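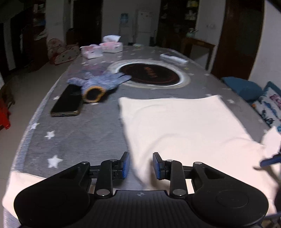
Will a machine fold my sheets before I retire? I get asked some version of this every few months, usually by someone who has just watched a speeded-up clip on their phone, and my answer hasn't moved much. No. It may fold one sheet, on a good day, with an engineer nearby.

I should say where I'm coming from. I spent more than 100 hours last year in the finishing room at Barbosa, a small commercial laundry on the Dutley side of town, first as a temp and then as the person who filled in the rotas. Before that I wrote manuals for a packaging firm. So I've seen flatwork done by people who are very good at it, and I've seen automation done by people who are very good at that, and I have never seen the two properly meet.

Cloth is the trouble. A tin has a shape. You can measure it and write the shape down, and the next tin will have the same one. A piece of cream-white fabric spread across a table has a shape only until something touches it. One side dips, wrinkles run across the middle, a corner flips up into a point at the edge, and if you get hold of the wrong layer you've picked up the tablecloth as well. Two fingertips with blue pads on them can close on an edge, I don't doubt that. Which edge, and what the rest of the cloth is going to do about it, is the job.

I know the reply, because Wendelin Bachmann sends it to me every time I write one of these. Wendelin worked on the Setix line for years and is a much better engineer than I'll ever be a writer. His view is that folding is a solved problem waiting for enough practice: show the grippers enough tables and enough cloth and they'll get there the way a child does. He may be right about the direction. I'd just point out that he told me the same thing in December 2017 and gave it two years, and I've had two Decembers since then to iron my own shirts in.

What bothers me more is the table.

Look at a demonstration from any of the firms selling this stuff and the table is bare. Grey top, one towel, soft lighting. Now look at a table in a house. It has a cloth on it with white stars. There's a phone lying at an angle, and a knitted glove half on top of the phone, and the glove's fingers go over the rim of a round mat. Two packs of tissues at the far left. None of that is mess, particularly. It's Tuesday. A person clearing space to fold something pushes the phone over with the side of a hand without breaking off the conversation, and doesn't drag the glove along with it, or does and doesn't care. To a machine every one of those things is a decision. Is the glove washing? Does the phone move first or the glove? Is the white thing lying past the mat something to be kept?

And pale cloth on a patterned grey cloth is, I think, a rather fair test. It's at least got some contrast. Try it white on white, which is what most of Barbosa's trade is.

Siham Saab ran the finishing room when I was there and she had no interest in the argument at all. Her question to the salesman from Flirnar, who had come about a feeder for the big ironer, was what happens when a pillowcase comes through inside out with a sock in it. He said the operator would remove the sock. She said, so I still have an operator. He agreed that she did. They bought the feeder anyway, and it's a good feeder. It takes the edge of a sheet that somebody has already found and clipped, and it pulls it straight, and it does that all day. I've no complaint about it. The finding and clipping was always the slow bit and it is still done by hand.

She timed it once, over a week, and gave me the number: of every hundred minutes her people spent on sheets, 63 went on untangling and finding corners. The actual folding was the quick part. So when a company tells me it has taught a machine to fold, my first question is who laid the thing out flat.

The second is how many goes it took. I don't mean that nastily. Kheri Shemweta, who repairs knitting machines and has read more of the research than I have, sent me a talk last month where the speaker gave a success rate of 58 per cent on tea towels and sounded pleased, and Kheri says she was right to be pleased. Fine. As research it's lovely. As a thing to own, it means I fold nearly half the tea towels and also have to pay for a robot, find somewhere to keep it, and walk round it on the way to the fridge.

I'll give the optimists some of what they're owed. Grippers are better than they were. The soft pads make sense, and two hands make far more sense than one, which anyone who has tried to fold a fitted sheet alone could have told them for nothing. Working on real tables with real clutter is the right thing to be doing, and I wish it was in the adverts too. If the machines are ever going to be any use in a house they'll have to get used to gloves and tissues and a tablecloth that slides.

But "working on it" and "can do it" keep being reported as the same sentence. Mwanahawa Kinyua wrote in after my dishwasher post to say I was being unfair and that people said all this about the washing machine. I've thought about that one. The washing machine didn't learn to do what a washerwoman did, though. It's a drum that turns. Someone noticed you could get clothes clean without imitating hands, and built that. I can't think what the drum for folding would be. If you can, write in, I'd like to hear it.

Emiliano Soler asked about window cleaners, and whether the square ones that cling to the glass are any good. I've borrowed one and will do a separate post. Short version, the corners.

Posted Sunday, May 31, 2020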